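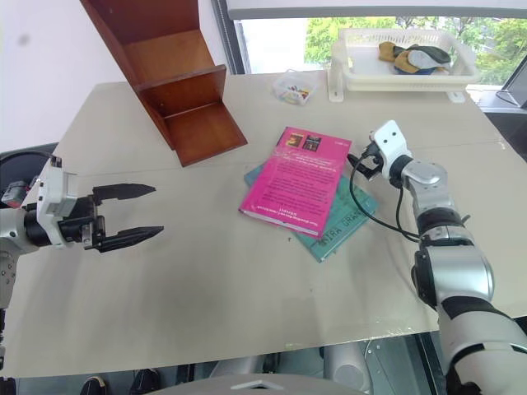 Paperbacks in plastic sleeves: flat or upright, and do I take the sleeves off?

Posted by greytowel in Home and Storage > Books and Paper

I have a small wooden shelf unit that lives on the big table in the back room, and I am trying to get a run of paperbacks sorted out before they go on it. There are 39 books altogether and 13 of them came in clear plastic sleeves. The rest are bare. They came from Vass, the second-hand place in Worley, in two boxes, and I have been working through them in the evenings since April.

The sleeves are where I have got stuck. Some are smooth and fit well. Others have gone crinkly, and when I try to stand those books next to each other they grip. Pull one out and its neighbour comes too. If I lay them flat in a pile they do the opposite and slide off whatever is underneath, especially when the book below is a different size.

I don't know if the crinkling means the plastic is going off, or if it was just put on badly. I have also read that some older plastics can harm the book and I would not know how to tell which ones. None of these books is worth much money. I bought them to read, and I would like the covers to stay bright because the colours are half the reason I picked them.

The shelf unit is stained a reddish brown. That is another worry, as I was told stain can come off on books. It doesn't smell of anything now and nothing comes off when I rub it with a white cloth. 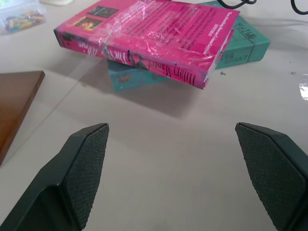
Reading the backs is a nuisance as well. I like to look at the blurb before I choose one, and I tend to leave a couple lying on the table while I make up my mind. With the overhead light on, a creased sleeve throws glare across the print and I have to keep tipping the book about to get through a paragraph. The pink one is the worst for it, with bright streaks all along the folds and a lot of small dark text underneath. The teal one it was lying on has a bit of wear to the lettering and I would like that not to get any worse.

So what I am asking is:

Should the sleeves come off, or be replaced?
Is it all right to keep paperbacks flat, or must they stand up?
Do I need to line the shelf?

I have looked at new sleeves by Fosero but I don't want to buy a pack and find I have the wrong size.

ANSWERS

pinboard_hill

Take the crinkled ones off and leave the good ones on. You don't have to treat them all the same.

Start by looking at how each sleeve is fixed. If it is a loose jacket with flaps tucked inside the covers, open the book flat at the front, slide the flap out, then do the back. Go slowly near the corners of the cover as that is where they catch. If it is a bag with an open end, hold the book by the spine and ease the bag off the other way. If there is tape, check whether the tape is stuck to the plastic only or to the book. Plastic to plastic, you can cut it with small scissors. Stuck to the book, leave it alone or trim the plastic away and let the tape stay put. Pulling old tape off a coloured paperback cover takes the colour with it, and I have a shelf of white patches to prove it.

As for whether the plastic is going off, there are a few signs. It feels tacky when your hands are clean. It has a strong smell, a bit like a new shower curtain. It has yellowed compared with the inside of the flap. It sticks to the cover and makes a faint peeling noise when you lift it. Any of those and I would have it off the book that day. If it is only creased, and feels dry and slippery, it was most likely folded round in a hurry, or it is thin stuff that creases when you look at it. No harm in it, apart from the glare you mention.

Measuring for new ones: height of the book first, as that is what sleeves are usually sold by. Then open the front and back covers, lay the book face down and measure the full width across front, spine and back. Add enough for a flap at each side. I allow 6 cm for each flap. Do your tallest and your thickest books separately and write both down before you order anything. Most paperbacks come in a couple of standard sizes, but you always get the odd one that is taller than its neighbours, and a sleeve that is a touch too short will curl the top edge of the cover.

I haven't used Fosero so I can't say anything about theirs. Whichever make you get, look for polyester or polypropylene on the packet and leave anything that says PVC or just "vinyl".

For reading the backs, a matt sleeve is much easier on the eyes, though the colours look duller through it. With clear ones, move the light to the side of the table. I use a desk lamp on the left and switch the ceiling light off.

marrowfat

flat is fine. been doing it years. big ones at the bottom small ones on top and dont go too high. mine are in piles of 6 and they dont slip unless the cat gets up there

also if you put a bit of kitchen paper between the slippy ones it stops them moving. looks daft though

greytowel (original poster)

Thank you both. I checked a few tonight. Most of the crinkled ones are the tucked flap kind and came off without any trouble. Two have tape on the inside of the back cover and I have left those for now. No smell on any of them.

I won't do the kitchen paper but I take the point about the big ones going at the bottom.

teasel_and_twine

I worked in a small library for a long time, mostly mending, so here is what we did with paperbacks. You can take or leave it.

Upright is better for anything you take out often, because you can get one book without shifting others. They need to be held straight. A paperback left leaning will set in that shape, the spine twists, and you can't press it back properly. Fill the shelf until you can still slide a book out between two fingers and no tighter. If a shelf is only part full, use a bookend or lay a short pile of books on its side at the end and let that do the job. I like the pile — it uses the space and holds the taller ones too big for the shelf height.

Flat does no damage to a paperback as long as the pile is square and each book is fully supported by the one below. What does damage is a pile where the books sit at different angles and get left like that for months, so the corners poke out and get knocked. Leaving a couple on the table while you decide what to read is neither here nor there. Just square them up if they are going to be there for a while.

On sleeves gripping each other, this is common when covered books are packed side by side, and it is worse in a warm room. Put a bare book between each pair of covered ones. With your numbers there are plenty of bare ones to go round. If you want them in some sort of order, that will spoil it, in which case you would be better covering the lot or none.

I would not cover everything. A sleeve protects against rubbing and grubby hands. It doesn't stop fading, as ordinary clear film lets the light through, and pinks and reds tend to fade before most other colours. If your shelf is near a window, turn it side on to the glass or move it to the other end of the table. That will do more for your bright covers than any packet of plastic. The worn lettering you mention can't be put back, but a cover would be worth having on that one to stop further rubbing.

For the shelf, your cloth test is the right one. Do it once more with the cloth slightly damp, on the underside where it won't show. If it stays clean, I would not bother lining it. If you get colour on it, cut a strip of plain card for each shelf, a whisker narrower than the wood. White mounting card looks smart enough. We had Ninari shelf paper at one point and it did the job, but the sticky backing was a pain to get off later, and card costs next to nothing.

The taped ones you can leave exactly as they are. Trim the crinkled plastic back to the edge of the tape if it bothers you, and fit the new sleeve over the top.

pinboard_hill

Agree with the bare book between two covered ones, I do that with my cookery books. And go with the card over sticky paper every time.

greytowel (original poster)

Did the damp cloth test and it came up clean, so no lining. I have measured everything and there are only three heights to buy for, and the unit has been moved to the darker end of the table. Going to try upright with a short flat pile at the end for the tall ones. Marking this as answered.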